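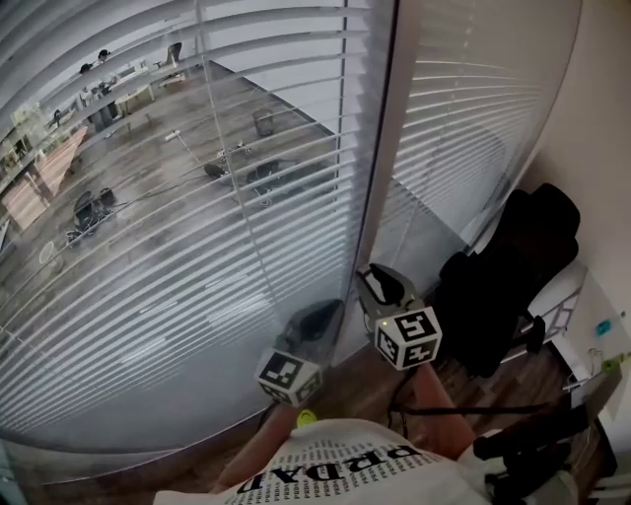

Pondside Horizontal Blinds for Curved and Straight Glass
White. Made to order

Home > Office > Glass partitions > Blinds

Horizontal venetian blinds for interior glass. Meeting rooms, stair landings, mezzanines, any glass wall that looks down onto a work floor. White slats, tilt open or closed, raise or leave down. Works on curved glass as well as flat, see the note on curves further down, please read it before you order.

Sold per panel. One panel = one blind = one headrail. If your partition has a metal upright between two sheets of glass that is two panels, order two.

At a glance
Color: white only (cream is discontinued, sorry)
Slats: aluminum, horizontal
Control: cord or wand, left or right side
Mount: inside the frame or on the face of the frame
Max panel width, flat glass: 133 inches
Max panel width, curved glass: ask us
Lead time: 3 weeks flat, longer for curved

Why horizontal
Vertical blinds sway every time someone opens a door. Horizontal ones stay put. You also get better control when the glass is above the floor you are looking at. Tilt the slats one way and you still see desks, chairs, who's in. Tilt them the other way and people below see mostly slat. Daylight comes through either way unless fully closed.

Half open is what most offices end up using. You keep a sense of the room, people and furniture show in strips between the slats. Screens are hard to read through it. Not a privacy rating, just what customers tell us. For real privacy close them all the way or look at the Primel film (separate page, can be used together with blinds).

Curved glass
Read this bit.

A headrail for curved glass is bent at the workshop to match your radius. It can't be adjusted on site by more than a hair. So we need a template, not a guess. Lay kraft paper along the floor on the side where the blind will hang, trace the foot of the glass, mark both ends and the center, roll it up and mail it. Do the same at the ceiling if you can reach it safely. Top and bottom are often not the same, specially in older buildings.

Glass that bows out away from the blind: fine.
Glass that bows in toward the blind: fine down to a point, send the template and we'll tell you.
Glass that curves and also leans: no.

A long curve is built from short slat sections hung side by side with a small gap at each join. You will see the joins when the slats are closed, less when tilted. A flat panel next to a curved one gets its own blind. We match slat heights across the upright so the lines carry over, but only if you order both together. Orders placed months apart may be off by a little, can't fix that later.

Measuring flat panels
Width at top, middle and bottom. Use the smallest.
Height left and right. Use the smallest for inside mount.
For full height glass tell us if you want the bottom rail on the floor or just clear of it. Clear is better if you mop.
Inches or mm, just write which. Please.

In the box
Headrail and slats, assembled
Brackets and screws for metal frames
Cord cleat
Hold-down clips, 2 per panel
Spare slats
Fitting sheet

Not included: anchors for drywall or concrete, ladder, fitting.

Fitting
Two people for anything wide. One can do a small panel. Clear chairs and cables away from the foot of the glass first, the rail comes in long and swings. Metal uprights need a pilot hole. If the upright is hollow and thin use the Nolte bracket instead of the standard one, same price, say so in the order notes.

Cleaning
Close, dust, flip, dust again. Microfiber cloth or one of those finger dusters. Damp cloth for marks. No glass cleaner on the slats, spray the cloth and do the glass seperately with the blind raised.

Pricing
Flat panels priced by width and height, use the calculator. Curved by quote only. Orders over 100 panels go through the Dradham trade desk, differnt terms. Sample slat is free, one per address.

Returns
Made to measure so no returns on size. Damaged in transit, send photos before you fit it and we replace the parts.

Also in this range
Primel frosted film
Nolte hollow frame bracket
Replacement cords and wands, white
Spare slats, pack

Workshop closed first half of January. Templates that arrive then get opened after.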